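4. Planning the equipment budget

We were keen to show that a small group can plan a manipulation bench without guessing, and this section sets out how we did it. The work was shared between the Priltitlow group, where Léonie Arnaud kept the purchase records, and our own bench at Tirnotent. The figures given are those in the ledger as it stood on 3 September 2024.

We split every purchase into one of two lines. The first covers things bought once and kept: the arm, the table, the lighting. The second covers things that wear out or get lost, such as fingertips, cables and the household objects used in the tasks. Most plans we have read treat the second line as small change. Ours came to 161 separate orders over the life of the project, and it taught us more than the first line did!

Fingertips were the best surprise. We had set aside money for 500 hours of use per pair, following the advice of our supplier, Somness, and the pairs used on smooth plastic objects lasted well past that. Pairs used on metal tools did not, so we now budget for the two kinds of task apart.

Objects deserve the same care. A nesting task needs a full set of cups in different sizes and colours, and a set with one piece missing is of little use for it. We therefore buy sets in fours and keep the spares sealed - a cheap habit, and one we would gladly recommend to any new bench.

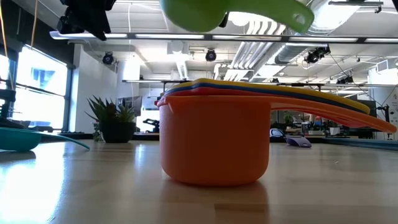 Figure 5. Measuring cups in the nesting task, with a stack on the table and a green cup above it.

Reiko Kudo then turned the ledger into a simple planning sheet, which we call Du. It takes the list of tasks, the hours planned for each and the price of each object set, and gives a monthly figure for the second line. Its first full forecast, made for December, was close enough to the real orders that we stopped holding a separate reserve for objects. We have since used the same sheet to decide when a second arm would pay its way, and that comparison is given in the next section.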